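Moving the books to the back room

I spent most of January sorting my books. We have lived in this apartment for eight years and the shelves in the hallway were two deep, so anything in the back row might as well have been in storage.

I started with the cookbooks. I kept the ones with stains on them and gave the clean ones to my neighbor Annatjie Hlongwane, who bakes more than I do. The novels took longer. I kept stopping to read the first chapter, and on one evening I got through six books that way and moved none of them.

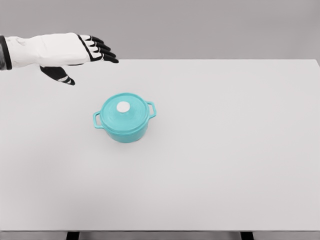

Posted by Sabina Tóth in Home, January
2 comments

The order I settled on is by author for fiction and by size for everything else. I tried sorting the nonfiction by subject, but the art books would not fit on the shelf where they belonged. The tall ones now lie flat on the bottom.

I still have two boxes of paperbacks by the door. The used bookstore takes them before noon, and I am rarely up and out by then. My sister wants the mysteries, so those will go to her first. The hallway is easier to walk through, and I found my old atlas behind the dictionaries.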